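Grasp pose filtering for open containers

Fri 1 March

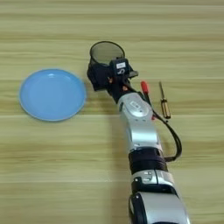
Mesh cup in the gripper, plate to the left, two screwdrivers to the right.

Most of February went on the grasp proposal stage of Chien, the small planning stack I maintain for single-arm tabletop work. The old version sampled candidate poses from the segmented point cloud, scored each on antipodal contact and passed the best five to the motion planner. That is fine for boxes. It is poor for anything perforated, and a mesh cup is mostly holes as far as a depth sensor is concerned.

The symptom was a cloud with the far wall bleeding through the near one. Normals estimated on that are nonsense, so the scorer would rank a pinch through the middle of the cup above a sensible hold on the side. I tried a larger neighbourhood for the normals first. It smoothed the cup, and smoothed the rims of plates into the table as well.

What I have now is a shape prior step before sampling. Each segment is fitted against a cylinder, a box and a shallow disc, and if the residual is low enough the sampler works on the fitted surface and ignores the raw points. The fit uses RANSAC, capped at 3000 iterations, and adds 35 ms per segment on my desktop. Segments that fit nothing go down the old path unchanged. Screwdrivers still go that way – the handle and the shaft want different primitives and I have not written the code to join them.

The second change is in the collision model. The planner used to drop an object from the world once it was grasped, so a held cup could be swept through a plate with no complaint. The fitted primitive is now attached to the gripper link and inflated by 5 mm. The cable is still not modelled. I keep a crude keep-out volume along one side of the forearm and accept that it rejects some valid paths.

Úna Ó Dubhghaill pointed out that the residual threshold ought to scale with distance from the sensor, as the noise does. She is right, and it is in the Tillwood branch but not merged. The config key is prior.residual_scale and it defaults to off.

Known problems: the disc fit sometimes claims a patch of bare table if the plane removal is too timid, and replanning with an attached object leaks a collision handle. Restarting the planner node clears it. I hope to have both fixed by May, when the message format changes anyway.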